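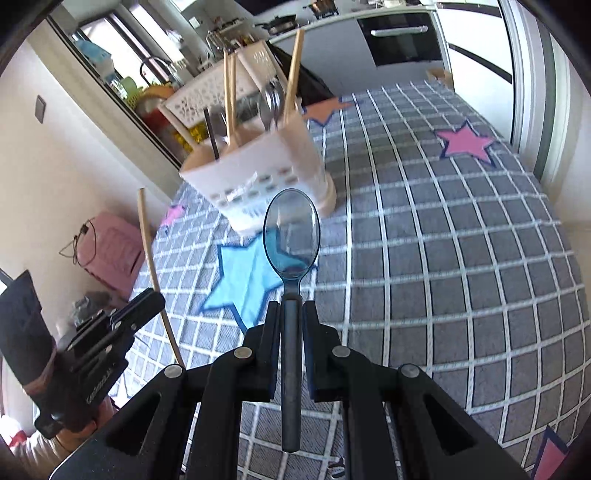 Kamlesh Nishad has spent a good part of her working life putting spoons away, and she'll tell you cheerfully that she has never been better at it. She holds a gripper in her hand, a pair of black jaws with a camera watching over them, and with it she picks up a spoon, carries it over to the holder and lets it drop in among the chopsticks. Then she does it again.

Each of those little trips is what the people at Rostbridge call an example. Their project, Kisura, is meant to teach a robot arm to tidy a kitchen table, and the arm learns by studying what a person did with the same sort of jaws. The first goal was 2,000 examples, collected in homes where people cook and eat, with the window full of dishes and the stool wherever somebody left it.

"A lab table is too polite," says Tae-yang Heo, who plans the sessions and frets over them like a man hosting a wedding. He likes a patterned cloth. He likes spoons you can see through, too, which are hard on a camera and so, he reasons, worth a long afternoon.
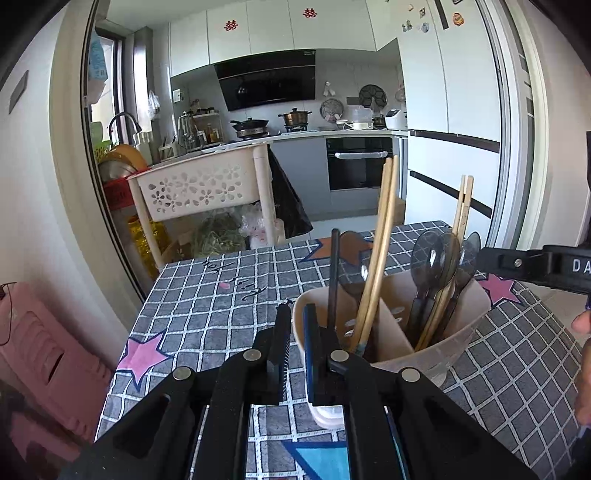

Two grippers at the table, with the utensil holder between turns at center stage.

On a good day Nishad gets through 200 examples, with a break every 45 minutes for tea and for shaking out her wrist. The knack, she says, is to move the way you would if you weren't thinking about it — and that takes a surprising amount of thinking. If she hesitates over the holder, the hesitation goes into the record, and the arm may well pick up the habit.

Fumbles are kept as well, provided she recovers. Heo is rather fond of them. A dropped spoon, picked up and tried again, goes into a folder of its own, and he was still adding to it when I left, asking her whether she might manage one more with the chopsticks.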